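Budget for the Bench, Then for the Arm

By Tin-yau Liu

Most equipment requests for a manipulation cell are written backwards. The arm goes on line one with a firm quote attached, and everything the arm needs in order to do any work goes on a last line called "accessories," with a round number next to it. I have approved requests like this. I have also written them, and I no longer think the format should be accepted.

The usual defense is that the arm is the expensive part. That is true on the day of purchase. Over the first year of use it stops being true, and the difference comes out of money set aside for something else.

Take the request that went through at Sarnlow in February. The accessories line held 402 dollars. Actual spending on mounts, cable management, spare fingertips, a second table and household items came to 1139 dollars by the time the cell was in regular use. None of those purchases was extravagant. None was a surprise to the people who ordered them, either. They knew the list and had no form that asked for it.

A form that did ask would have at least four headings: work surface, end effectors, sensing, and task objects. The last is the one reviewers strike out first. A reviewer sees bins, blocks and a plate, decides that they can be found in somebody's kitchen, and moves the money to compute.
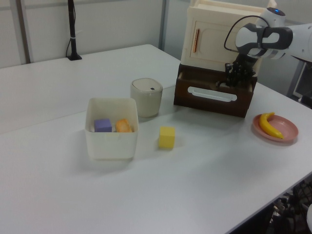
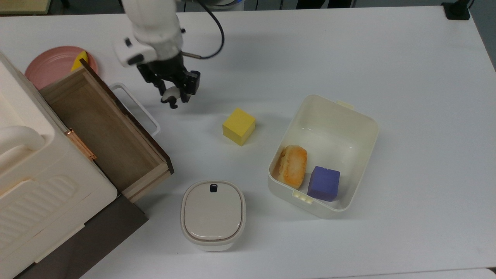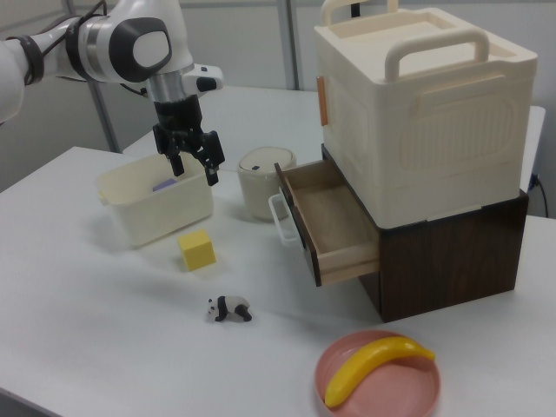 Drawer, bin and plate tasks, all on the white tabletop.

Task objects deserve a line of their own on two grounds. The first is replacement. A drawer that is opened by hand a few times a day will last for years. One that is pulled off-axis all afternoon will not, and when the slide goes, the replacement has to match. If the model has been discontinued, results from before and after the change cannot be compared without a note, and notes get lost. Buy 2 of every item with a moving part, at the same time, from the same batch. Put the second one on a shelf and label it.

The second is lead time. Jendia will ship a standard gripper sooner than a general supplier will restock a particular storage box. Planning schedules treat the cheap item as available on demand, so the cheap item is what holds up the start date. I would order task objects before the arm is confirmed. If the arm is refused, the loss is small.

End effectors are the harder argument. A parallel gripper is adequate for blocks and handles, and a multi-fingered hand costs several times as much and needs more maintenance. Requests tend to ask for both on the grounds of flexibility. Flexibility should be priced. Each changeover means remounting, recabling and recalibrating, and at Lovbridge we logged 40 minutes for a changeover done by someone who had practiced it. A lab that swaps twice a day is paying for a technician's morning. If the work really requires both types, a second arm may be cheaper than it looks, and the request should show that calculation either way.

Sensing is routinely underplanned in one respect: mounting. The camera is quoted and the post it stands on is left out. A fixed view is only useful if it stays fixed, and a light stand on a table that people lean against will drift. Kodikara quotes its cameras and mounts as one item, which makes the quote look high next to a bare camera. Compare it with the full cost of the alternative, including the labor of realigning.

There is a fair objection to all of this. Detailed requests take longer to write and longer to review, and a group that needs an arm this quarter may lose its slot while it prices fingertips. I accept that for a first purchase. A group buying its second cell has no such excuse. It has a year of receipts, and the receipts should be attached to the request.

My proposal is narrow. Cap the accessories line at five percent of the total and require anything above that to be itemized under the four headings. Release the arm money and the bench money together, so that neither can be borrowed against the other. Review actual spending after twelve months and use it to set the next estimate. The form needs one extra page, and the purchasing office already has a template for centrifuges that could be adapted with few changes.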